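Visit to the Kivberg dealer day: used cars hold the market while new stock waits

By Mingxuan Wei

KIVBERG – In January I went with two colleagues from our magazine to the dealer day in Kivberg, which the distributor Roussel organizes every year for its sales partners. The invitation said nine in the morning, but the parking area was already full before that time, and we had to leave our car behind the tire warehouse and walk.

The day started with coffee and a short speech by Jolien De Smet, who is responsible for the dealer network at Roussel. She did not show many slides. She said that orders from private buyers were weaker at the end of the year than the company had planned, and that company fleets had kept the numbers at an acceptable level. Of the dealers in the network, 79 had sent somebody to Kivberg, more than the year before, and she thanked those who had driven in during the night because of the snow on the mountain road.

After the speech we were divided into groups. Mine went first to the preparation hall, where cars that come back from leasing are washed, inspected and photographed. Tolera Mamo guided us. He explained that a returned car should leave the hall within two working days, but that in the winter months this is often not possible, as the body shop receives many cars with damaged bumpers. One dealer asked why the repair is not done at the dealerships. Mr. Mamo answered that the prices for paint work were too different from one town to another, and the auction buyers had complained.

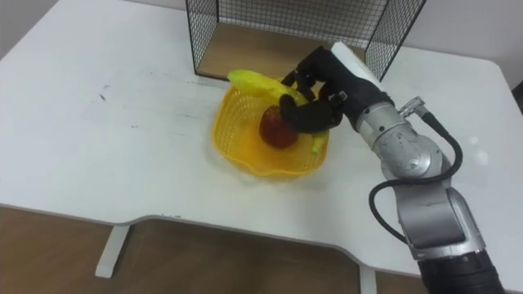

Will Roussel raise the deposit that dealers pay for display cars?

The deposit stays as it is until summer. After that, Ms. De Smet expects a small increase for the larger models only, and every dealer will receive a letter before it is applied.

This point was the most discussed at lunch. I was sitting with Eyerusalem Woldemariam, who manages a dealership in Roslow together with her brother. She told me that her showroom has place for more cars than she can now finance, and that she has moved the used cars inside to fill the floor. Customers like it, she said. They come in to look at a used car when it is raining, and some of them stay to ask the price of a new one. She would still prefer to have the new hatchback on display, but the delivery date was changed again before the holidays.

The soup was good and the main dish was cold when our table received it.

In the afternoon there was a session about the software Nisadmont, which the dealers will have to use for trade-in valuations. Mihret Tsegaye from the training team showed how to enter a car, step by step, with a real vehicle from the yard. The program asks for the service history at the beginning, and without it the seller cannot continue. Several dealers did not agree with this, as many customers bring the papers only at the second visit. Ms. Tsegaye wrote the remark down and said that a provisional valuation would be added, without promising a month. 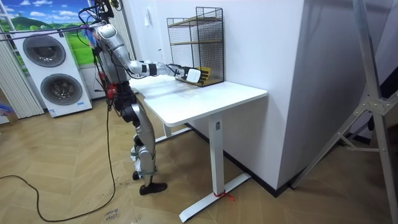

Dealer & Road | Page 2

The last part of the program was a drive on the small road around the site. There were two cars available, both with automatic transmission, and the line was long. I drove the smaller one. The seat is comfortable and the view to the back is limited by the wide pillars, so I was glad for the parking sensors. The heating needed a long time. A dealer who was with me in the car found the steering too light, but I believe that most city drivers will be satisfied with it.

Before leaving I asked Ms. De Smet for her expectation for the next quarter. She prefers to wait for the fleet contracts, which are normally signed at the end of winter, and she did not want to give me a figure. The dealers I spoke to in the parking area were more open. Most of them expect to sell fewer new cars and to earn more in the workshop.

The next dealer day will be held in Roslow, where the new parts warehouse should be open by then. Dealers who could not come to Kivberg can request the training material for the valuation program from their area manager.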